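Morkville Makers' Room, Monthly Meeting
Minutes, 10/28/21

I took the notes again because I had the pen in my hand, so blame me for anything that's spelled wrong. We started late, the hall door was locked and it took a while to find the right key. Last month's minutes were approved with one change: the glue order came from Plarkance, and I had written Joubert.

Table clearing

Most of the evening went on this, as I figured it would. The long speckled table is supposed to be for work in progress, and it has turned into the place where everything gets put down "for a minute." People are tired of moving somebody else's lunch before they can cut a piece of card. We agreed to clear it then and there while we talked, which I thought was a great idea until I realized I'd be writing standing up!

We went back and forth on what counts as belonging on the table. Boxes from the 3D printing shelf don't, even if you only need one for the evening. Take the spool out and put the box back. Mugs are fine if they have a drink in them and you are nearby. A mug lying on its side is done for the night and goes to the sink. Drinks in general caused a long discussion. One side wanted none at all near the paper and the electronics, the other side (me included, I get thirsty) said a bottle with a screw cap never hurt anybody. We voted and capped bottles won, 9 to 4. Open cups go on the windowsill end only.

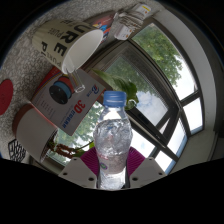 Glass was the other thing. Small tubes and jars are not to be left loose where they can roll, and they go in the padded tray on the second shelf. If you break something, say so and sweep it up, no one is going to be mad. The dustpan is back on its hook, by the way. It had been in the closet behind the folding chairs since February.

Action: I will write a sign for the table. I was asked to keep it short and not use all capitals this time.

Cardboard

We keep too much of it. I said I like having printed boxes around to check what a color is called when we reorder, and a couple of people agreed, but the pile under the bench is past that point. Decision is to keep one box per kind of filament and flatten the rest. Flattened boxes go out with the paper on collection night. If you want one for mailing something, take it now.

Money

We have $400 set aside for furniture and had two quotes to look at. Irier would do a wall rack with deep shelves, delivered but not put up. Joubert would do a shallower one and hang it for us, at a slightly higher price. I like the deep one, I'll admit it, but people pointed out that deep shelves are how things get lost in the first place. No decision. We'll measure the wall properly and come back to it next time, and somebody please bring a tape that isn't the cloth one.

Sink and mugs

The drying rack is full of mugs that nobody has claimed. Put your name on the bottom of yours if you want to keep it. Anything without a name at the next meeting goes in the shared cupboard and is fair game. I also asked for a new sponge and got one on the spot, out of a coat pocket, still wrapped.

Other business

The Saturday families' session went well and we'd like to run it again. We need more aprons in small sizes. The radio stays, but lower. The question of who has the second key was raised again and again not answered.

We finished with the table wiped down and most of the chairs stacked. Next meeting same place, same time, bring a snack if it's your turn.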